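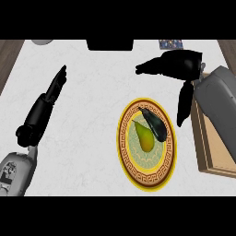

Dos brazos robóticos sobre una encimera de mármol blanco.

Informe de avance para el fondo Etell
Proyecto: Dremar, serie de comedia para televisión
Productora: Moulin
Fecha: 18 oct 2020
Redacta: Ginette Jacquet, producción ejecutiva

1. Estado de los guiones

El calendario aprobado preveía nueve guiones cerrados en esta entrega. Los nueve existen, pero yo no los llamaría cerrados. Siete han pasado por la mesa de guion y han vuelto con cambios asumibles. Los otros dos, el cuarto y el último, siguen sin final. Uchenna Olaniyan, que coordina la escritura, sostiene que el cuarto se arregla quitando la trama del cuñado. Puede ser. En mayo se dijo lo mismo de la trama del notario, se quitó, y el episodio quedó más corto y con los mismos problemas.

La biblia de la serie se ha reescrito por completo. La versión anterior prometía "un humor universal", expresión que pedí retirar porque no sé qué significa y dudo que el fondo lo sepa.

2. Reparto

Felista Chege ha firmado para el papel protagonista. Viene del teatro y de la improvisación, y en la lectura del primer episodio sacó risas de frases que en el papel no las tenían. Es la mejor noticia del periodo y también un riesgo: varios diálogos se apoyan ahora en lo que ella hace con ellos, y un episodio en el que aparece poco, como el sexto, se resiente mucho.

El papel del hermano está sin cubrir. Se ha hablado con Faraji Koech, que pidió leer la temporada entera antes de contestar. Me parece una petición razonable y, mientras falten los dos finales, no podemos atenderla. En la documentación comercial figuraba ya como "vinculado al proyecto". He mandado corregirlo.

3. Prueba de público

El pase de la lectura grabada en línea se ofreció a los suscriptores del boletín de Corkport y obtuvo 379 cuestionarios completos. El resumen que preparó la agencia habla de una acogida excelente. Conviene leerlo con cuidado. Contestaron personas que ya siguen un boletín de comedia, que eligieron ver la lectura y que llegaron hasta el final; quien la dejó a medias no rellenó nada. La pregunta principal ("¿Verías el siguiente episodio?") no ofrecía la opción de no saberlo.

Las respuestas abiertas me interesan más. Se repite que el arranque es lento y que la jefa de la protagonista resulta más graciosa que el resto de la oficina. También hay quejas por el chiste del ascensor, que los guionistas defienden y que yo cortaría.

No recomiendo usar los resultados ante cadenas. Si alguien pregunta cómo se obtuvieron, saldremos perdiendo.

4. Dirección y tono

Villads Sveinbjörnsson se incorporó como director del piloto. Quiere rodar sin risas grabadas y con planos largos. La partida de montaje se calculó para otra cosa, con mucha más cobertura, y habrá que revisarla. Él cree que se ahorrará dinero. Yo he visto esa previsión en otras series y prefiero no contar con el ahorro hasta que haya un plan de rodaje firmado.

5. Gasto

La desviación del periodo es de 3000 euros y corresponde íntegra a la consultoría de pruebas de público descrita en el punto 3. No estaba en el presupuesto original. La autorizó la productora, y Moulin la asume con fondos propios, de modo que no se imputa a la ayuda. Las demás partidas siguen dentro de lo aprobado, en parte porque hay trabajo que todavía no se ha hecho: ni localizaciones ni vestuario han empezado.

6. Lo que pedimos

Solicitamos que el segundo pago se condicione a la entrega de los dos finales pendientes y no a la fecha del calendario. Es una petición poco habitual por parte de una productora. La alternativa sería entregar dos páginas de relleno con la palabra "fin", y prefiero que eso no ocurra con mi firma.

Adjuntamos los siete guiones revisados, el contrato de Felista Chege y el cuestionario íntegro, con las preguntas tal como se formularon.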